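## 4. Setup rules before each run

Most of the problems we had in the pilot were setup problems. Bad grasps, sure, but far more often a box shifted between runs or a hand left in the wrong spot when someone hit start. So, rules first. Ju-won Kang wrote the first draft in February; Sang-wook Oh cut it down to 8 checks that fit on one card. Wording below is from the card used at the Plukum site, version 5.

Checks that cover the table: work surface dark and matte, target container open and empty, nothing between object and container. Checks that cover the robot: cables clipped along the arm, no slack over the container, both hands clear of the container wall. The operator says "clear" out loud. Sounds silly, stays in.

We ran the card over 49 sessions with the Sakoser controller. In 41 the operator completed every check. The other sessions were stopped and logged as void, not repaired after the fact. Repairing logs later is bad practice, and we'd rather loose data than guess. The Jomis guideline allows a partial log with a note; we don't follow it here.

Figure 5 covers one task type, can to box. 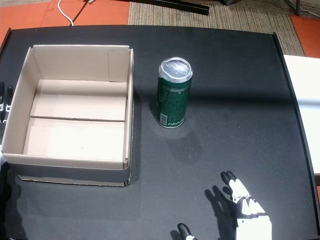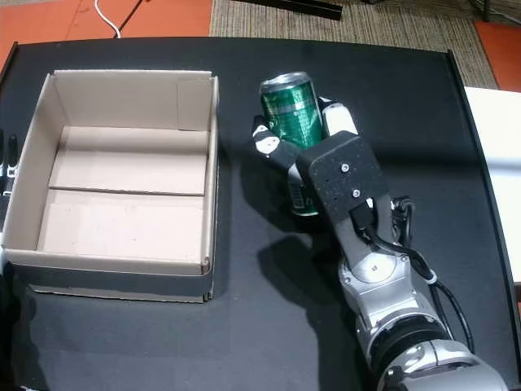
**Figure 5.** Can and open box on the black table, first with the can free, second with the can in the grip.

Reach clearance is the rule we argued over most. Jang's draft sets one fixed gap for all objects, easy to audit but too strict for slim ones. Ours depends on the object and the hand. In the first picture of Figure 5 the can stands by itself to the right of the box, fingers open and pointed at it; a state like that is where clearance gets checked. Once the hand has closed, as in the second, the palm plate hides much of the can and a side gap is hard to judge by eye. So the check goes before contact, allways. Same for cable slack. Voids from a late clearance check are listed with the others in the appendix, by operator and time of day.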